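Cork board keeps falling off painted wall, what holds it?

Asked by Umut Coşkun

I have a cork board I want up in the hallway without drilling. The adhesive strips let go after 2 days, and the paint is fairly new. I rent, so holes are a problem.

Erhan Kozan
Fresh paint needs time. Wait 30 days after the last coat, then wipe the wall with rubbing alcohol and let it dry. 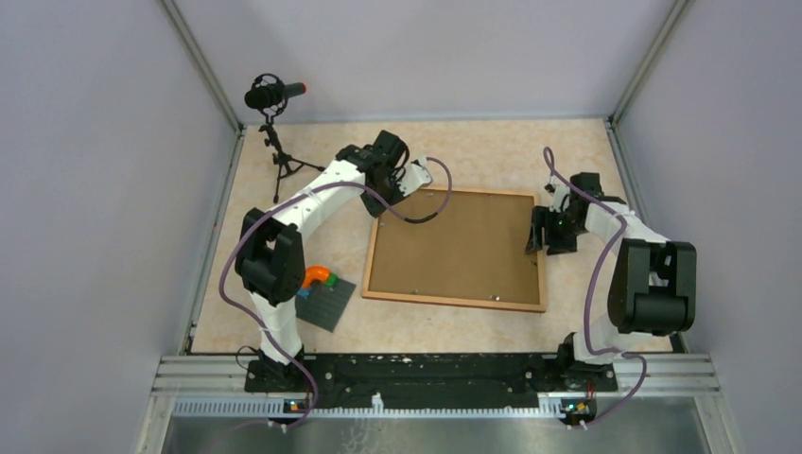
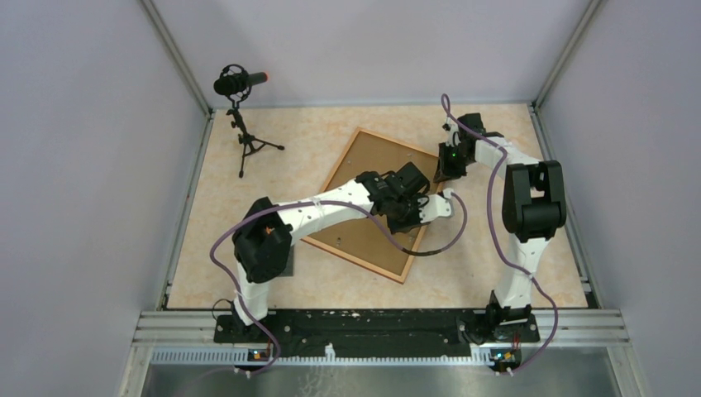

Press each strip for a full minute and don't hang anything until the next day. Use 5 pairs – one at each corner and one in the middle. If the back of the board is bare fiber, strips won't grip it, so glue on a thin wood frame first.

pralau_tenant
just use nails, filler is cheap. my landlord never noticed

Umut Coşkun
Painted in November so that's probably it. Will try again Friday.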